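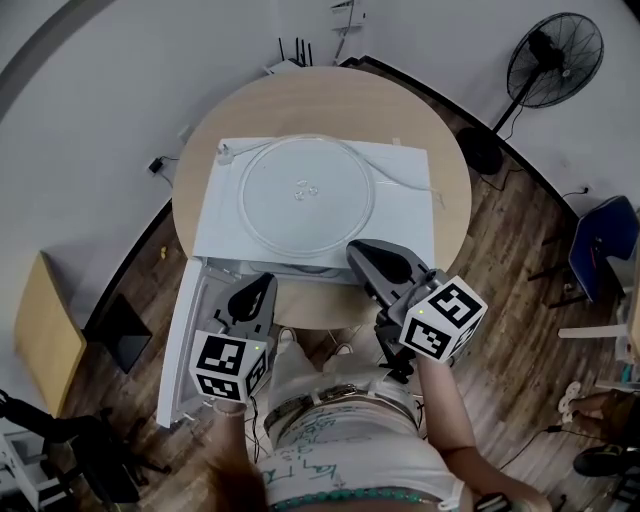 Photo: Dreststead Robotics Club

Home | Features | Clubs and Teams | Workshop | Archive

The Household Task project at Dreststead began with a list of chores and a budget of $500 for parts. Members chose jobs that take both hands. Opening an appliance door, lifting out a glass plate and putting it back are three of them, and all three are harder to record well than to do.

The club works with paired hand-held grippers. The operator holds one in each hand and carries out the task at normal walking-around height, usually standing at a table. A printed marker cube on each gripper gives the software a fixed shape to track, and the position of each tool is worked out from there. The recordings are then used to train a control program the club calls Zusix.

The target for the school year was 2,000 accepted recordings. By July the count stood at 1,962. A recording is accepted if both cubes can be tracked from start to finish, the fingers are in view at each contact, and the operator does not pause for more than two seconds. Most rejections come from the first rule. When one wrist turns inward, the cube on that side can be hidden by the gripper body or by the operator's own arm, and the track is lost.

The microwave tasks had the highest rejection rate of the year. Clear glass gives a camera little to work with. The flat turntable plate is also wider than the opening of the fingers, so it has to be taken by the rim, and operators tend to drop the elbow to reach it. The written procedure, now in its 11th revision, tells them to move their feet instead.
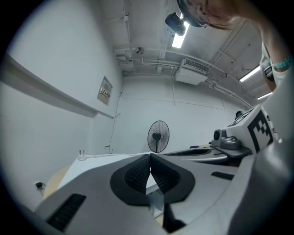

The ribbed inner faces of the gripper fingers, with the second gripper and its marker cube at right.

Finger pads are the main wear item. Club members log the date each pair is fitted and compare grip on a steel test bar every month. Pads that slip are replaced in pairs.

Training runs are done overnight on one desktop computer. The current version of Zusix closes a hinged door reliably in simulation and opens it about half as often. Plate handling has not been scored yet. The club plans to enter the door task in the Surnell student trials, where teams get one setup period and a fixed number of attempts, and no operator may touch the arm once the clock starts.

By the Surnell entry deadline, members want the last recordings in and the plate task split into two shorter ones, lift and return.

14 shares | 3 comments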